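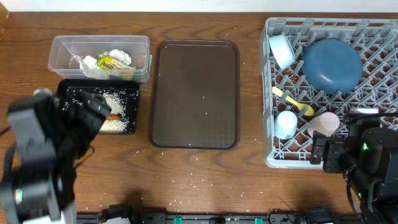
Hirside Neighbourhood Waste Project: progress report to the Gastaton Fund

27 Feb 2025

Prepared by Oskari Räsänen, project coordinator

Where we're up to

We're at the halfway mark and I'm really pleased to be writing this one. Sorting at home has caught on faster in Hirside than we'd budgeted for, and 245 households are now signed up against the target in our agreement of 200. Most of the late joiners came through neighbours (the letterbox drop did very little, so we've stopped paying for it).

Soft plastics are still the biggest headache and also the most interesting part of the work. Wrappers, bread bags and film make up a small share by weight but fill bins like nothing else. Households have collected 3,591 kilograms of sorted material since we started, all streams combined, and the soft plastics portion has grown every month.

Kitchen table sessions

We've run 12 of these now, mostly in people's homes and a couple at the Lehtinen Street hall. The format is dead simple: everyone brings a day's worth of packaging, we tip it out and sort it together. Chip packets and paper-look film cause the most arguments, and I love those arguments! People go home and check their own bins that night. Tapio Keskinen has been leading the evening sessions and has a waiting list for autumn.

Collection

The fortnightly run is working well on the flat side of town. On the hill, the trailer can't turn at the top of Tetero Road, so ten households have been walking their tubs down to the corner. They've been very good about it, but it isn't a fair ask in wet weather. We've asked the council about using the reservoir driveway and should hear back before the next run.

Contamination has dropped since we changed the fridge sheet. The old one had far too much writing on it. The new one is organised by room, so bathroom packaging finally gets a mention.

Money

Spending is slightly under budget. Printing came in cheap and trailer repairs came in dear (two tyres and a new coupling). With your approval, we'd like to move the unspent printing money across to fuel. No other changes to the budget lines.

Next quarter

The two primary schools start in May, and Tapio is rewriting the session notes for grades three and four. We'll also weigh soft plastics separately at every pickup, as your assessor suggested. The revised fuel figures will come to you with the March accounts.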